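Senex to issue remastered edition of Trendell

Ambient producer Eglė Siliņa will reissue her second album, Trendell, in June through the Ronddale label Senex. The new edition has been cut from the original session tapes, which were transferred at 96 kHz/24-bit after two of the reels were baked to stabilise the binder.

The vinyl pressing is limited to 589 copies. Of these, 400 go to shops, 100 are held for mail order and the rest will be sold at concerts. The record now runs across three sides at 45 rpm, and the fourth side is left blank. 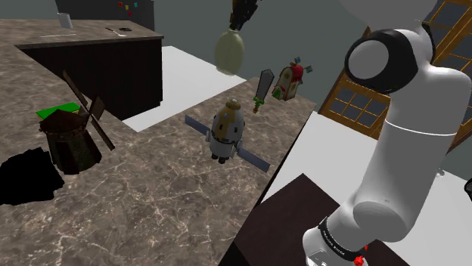

Siliņa remixed one track, Costa, for the reissue. The 1/4-inch master had a dropout in the left channel near the end, so the piece was rebuilt from the eight-track reel with the same plate reverb and a slightly longer fade. The other six tracks keep their original mixes - levels were matched between sides, and no limiting was applied on the vinyl cut.

A download version will follow later in the month, with two outtakes from the same sessions. Both are solo pieces for harmonium and tape delay, and neither has been released before.

Siliņa plays the album in full at Ronddale Corn Hall, capacity 200, in the week of release. Doors open at 7.30pm.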